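4.2 Who Teaches, and Where the Teaching Happens

When we first sat down with the congregational surveys, we expected the question of women teaching adults to sort itself along denominational lines, and to a degree it did. What we were less prepared for was how much depended on the room. Again and again, people who told us firmly that a woman should not teach doctrine to men would go on, sometimes in the very next answer, to speak with real affection of a woman who had taught them doctrine for years, only she had done it at a kitchen table or in somebody's den, and it had been called a study or a circle and never a class.

Of the 169 members who returned the long form, 60 said that their church had a written policy on women teaching mixed groups of adults. We asked those 60 a follow-up question, whether the policy covered groups that meet in homes, and 29 of them said they did not know. We find that number very telling, and we would gently suggest to our readers in seminary administration that it deserves more attention than it has had. A policy can be printed in the bylaws and read aloud every September, and still leave a good half of ordinary churchgoing life to custom and good manners.

The open comments help us here, and we are grateful for how generously people wrote. One member of the Hekico congregation described her Thursday-type group (her phrase for any group that was not on Sunday) as "more like family talking," and said she had never thought of its leader as holding an office. A retired deacon at Grullo wrote nearly a full page on First Timothy, all of it careful, and then added at the bottom that his own understanding of Romans had come mostly from his late aunt. He did not seem to feel any strain between the two, and we have tried hard in our reading not to put one there on his behalf.

We have come to speak of this as the parlor exception. The seating in such rooms is soft and low, there is no lectern, and the person leading sits at the same height as everyone else. Earlier writing on house gatherings has mostly treated the furniture as background (Figure 2), and we did the same in our first draft.

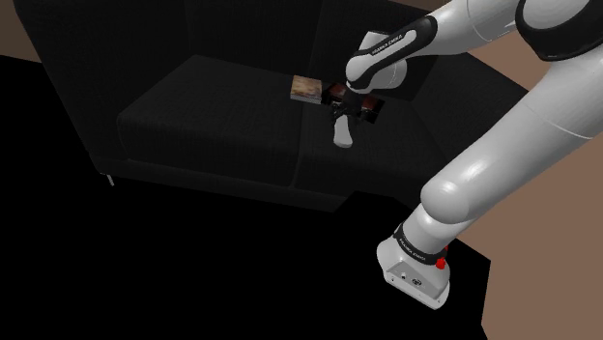

Figure 2. Domestic seating: a black upholstered sofa, computer rendering. Credit: Pumus.

It would be a mistake, though, to suppose that the exception is always a kindness. Several women told us that they were welcome to teach for as long as nothing they did was called teaching, and that this left them without training, without a budget for books, and without anyone to turn to when a hard question came up. One respondent at Tichý had led the same group through two complete readings of the Minor Prophets and had never once been invited to the teachers' supper. She mentioned it lightly, but she did mention it.

We take up the matter of training in Section 4.3, where the seminary catalogs are compared.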